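Robot Learning Lab, Unit 7
Handout: Collecting demonstrations by hand and by remote control
Instructor: Angharad Rees
Lab sessions: Tudur Prosser

Before the lab

Read the chapter on imitation learning and install Plokent, the simulator we use for the rest of the term. The course files include the table scene and the arm model. If Plokent opens but the arm does not respond to the keyboard, check that the control window has focus before you write to Tudur.

1. Two ways to show a task

In kinesthetic teaching, a person takes hold of the arm and moves it through the task. The joints are set to a compliant mode, and the joint angles are recorded as the arm moves. It takes little training and the person feels contact directly. The drawbacks are that hands and forearms end up in the camera views, and that two-arm tasks are hard for one person.

In teleoperation, the person stands or sits apart from the arm and drives it with a controller, a second arm, or a keyboard. The camera views stay clean, and the commands you record are of the same kind the policy will later send. Operators are slower at first, and most have trouble judging depth.

Simulation allows only the second way. You will do hand guiding on the real arm in Unit 8.

2. What gets recorded

Each demonstration is one file. A file holds joint positions, the gripper command, the camera images, and the pose of every object. Object poses are there for scoring only. Do not feed them to your policy in this unit.

The shared set, called Jatidano, has 2,972 demonstrations from earlier terms. You may train on it, but your own recordings must be kept in a separate folder so that we can compare the two.

3. What makes a usable demonstration

Start from the reset pose. Move at a steady pace. Long pauses are a problem: the policy learns to pause too, and sometimes never starts again. If you miss a grasp, back off and retry in the same recording – a few recoveries in the data are useful. Discard a recording if an object leaves the table or if it runs past 400 time steps.

Pick one order for the cubes and keep to it. Last May a group mixed two orders in one set of 73 recordings, and their policy hovered between two cubes for most of its test runs.

4. The table scene

Your task is to move the lone tan cube onto the square board without pushing the red, green and bluish-purple cubes off it. The can and the orange device on the right of the table are distractors. Leave them where they are.

Check the arm's shadow when you review your images. It crosses a good part of the tabletop and also falls on the board, so a cube's color can look darker in one recording than in the next.

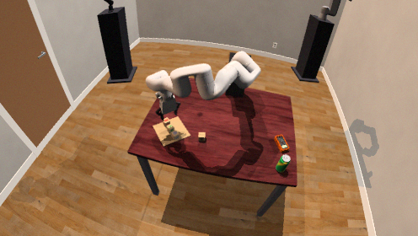 5. What to hand in

Seven demonstrations in one folder, named with your group number.
A plot of the gripper command over time for any two of them.
One page on which recordings you discarded and why.

Groups using the Prilta controller should note this on the first page. Keyboard users do not need to.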